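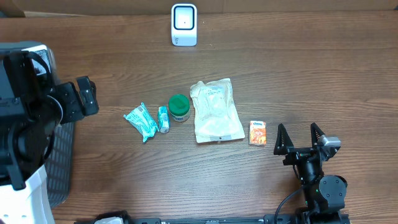
旅行药包怎么分装,分到什么程度合适

楼主 木纹尺
出差频率从每月一次变成每周一次之后,原来的药箱不再适用,准备固定一个小包。收纳盒用的是Skisau的浅盒,限重300克,内部净高不够,瓶罐只能横放。分类之前先全部摊到木桌上排成一排,软包装、纸盒、带盖圆罐、扁袋、小包纸巾各占一个位置,扁袋最占面积。目前的想法是纸盒拆掉只留内包装,圆罐换小号。请教两点:拆盒后批号怎么保留,圆罐内容物能否转装。

2楼 Fustudach
纸盒不要拆。批号、有效期、说明书都在盒上或盒内,拆了以后三个月你就分不清了。空间不够换盒子。

3楼 阿坦
不同意楼上。把印有批号和有效期的那一面剪下来,和内包装用皮筋捆在一起,说明书对折一次夹在中间。体积能减不少,信息不丢。我用Atanasov的拉链袋,按这个办法放了两年。

4楼 Fustudach
皮筋会老化,剪下来的纸片也会掉。过安检开包的时候掉过一次,最后整袋处理。

5楼 Radomir Karagiannis
圆罐看内容物。膏体不建议转装,原罐的密封圈和内盖是配套的,转装以后开封日期要重新记。固体可以转,前提是容器干燥、避光。另外建议楼主先称重,再谈体积。

6楼 木纹尺(楼主)
已称。全部带包装超出限重30克。批号暂按3楼的办法处理,纸盒先留一个对照。圆罐不转装,维持原样。

7楼 潮汐表
补充一个问题:袋装的东西怎么放?扁袋叠在一起以后,下面那层的条码和日期都看不到。

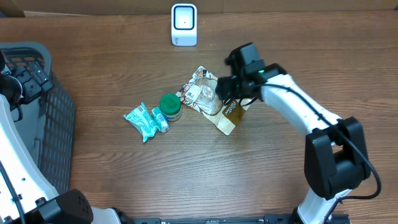
本帖字数 1621 | 预计阅读 2 分钟

8楼 木纹尺(楼主)
答7楼。透明袋和棕色纸袋叠放最省面积,但纸袋压住透明袋的右下部分,取下层要先挪上层。条码标签在透明袋左半边,这种叠法正好不遮。需要露出的信息都在同一侧时可以叠,不在同一侧就竖插。竖插对盒高有要求,浅盒做不到。

9楼 Fustudach
竖插才是正确做法。叠放等于每次都翻一遍。Rirnside有一款带隔片的深盒,隔片间距可调。

10楼 阿坦
深盒放不进电脑包的前袋,楼主的前提是出差随身。另外纸袋边缘一旦压皱,竖插也立不住,要加硬卡片。

11楼 Radomir Karagiannis
两种都可以,区别在取用频率。每天用的竖插,备用的叠放,不要混在一层。纸巾类不算药品,单独放外袋,不占限重。

12楼 潮汐表
纸巾放外袋这条有用。软包装呢?撕过口的要不要留?

13楼 木纹尺(楼主)
撕过口的不进包,留在家里先用完。包里只放未开封的,圆罐除外,罐底贴开封月份。

14楼 Fustudach
罐底贴标签会磨掉,贴盖子内侧。

15楼 Radomir Karagiannis
盖子内侧接触内容物,不要贴。贴罐身,外面加一层透明胶带。

16楼 木纹尺(楼主)
按15楼的做。纸盒那一项保留意见,一月底盘点时看剪下来的纸片有没有掉,再决定要不要换深盒。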